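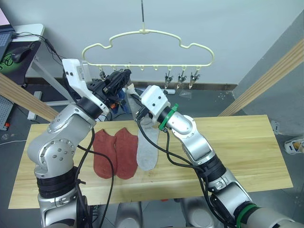 January 31, 2018

Open day. First visitors came in at 9 and the last ones left well after we should have been eating. I'm writing this tonight while it's fresh, so excuse the jumps.

We ran the sock hanging job as the demo, as agreed with the Umenow people. Both arms, the cloud hanger, the wooden table. I had wanted the connector task instead and I was wrong! Everybody has hung up socks. Visitors walked in, saw the clips and knew at once what was supposed to happen, and then they started rooting for it. You don't get that with connectors.

The two girls who came with the Lodhi group stayed through lunch and wanted to know if it could pair them by color (no, but I'm writing it down). A man from Plirnent asked very good questions about the clips – how hard they are to open, and what we do when one swings. I told him swing is the thing we fight with most. A sock is easy to pick up, but the clip won't hold still for you, and every time a finger brushes the bar the whole row starts to dance.

Wrist view was the other big hit. Mitsuko Yokoyama put it up on the second monitor after the first round and people crowded in front of it. From the head you mostly see elbows. From the wrist you get the jaws, the knit, the crosshatch on the fingers, all of it huge.
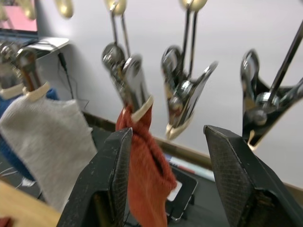 Notes on the setup

Socks side by side, toes to the front edge, colors grouped. Keep this. It reads well from the visitor side and the right arm has a clear approach to the cuff.

Clips in two groups with a gap in the middle of the bar. I like it, it keeps the grippers out of each other's way.

Cables: still too much slack over the front of the table. I spent half the day watching the loops near the socks. Kurkedance has some short sleeves we could try, will order 2 and see.

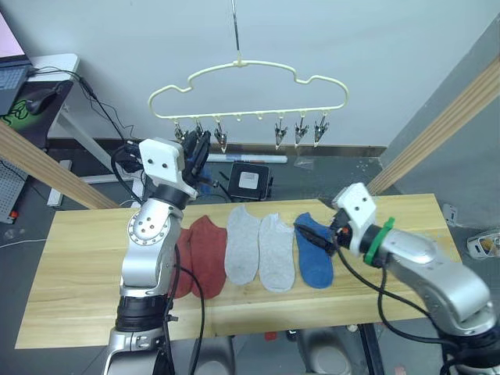 The other thing I'd change is the talking. I explained too much during the first rounds. Mitsuko just let the arms go and waited for somebody to ask, and her rounds were far more fun. People guess out loud which clip is next, and they groan when the cloth slips. I'll do it her way in February when the school group comes.

Also want to try a slower approach on the left arm when it goes up to the clips. I think we can lose some speed there and nobody watching would mind. 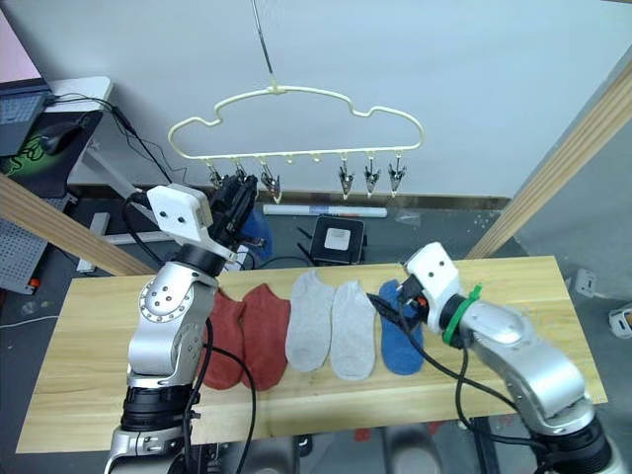 Left gripper up at the clips, right gripper at the blue sock.

To do: wipe down finger pads, print more handouts (100 was too few), send Plirnent the clip notes. Great day, feet hurt.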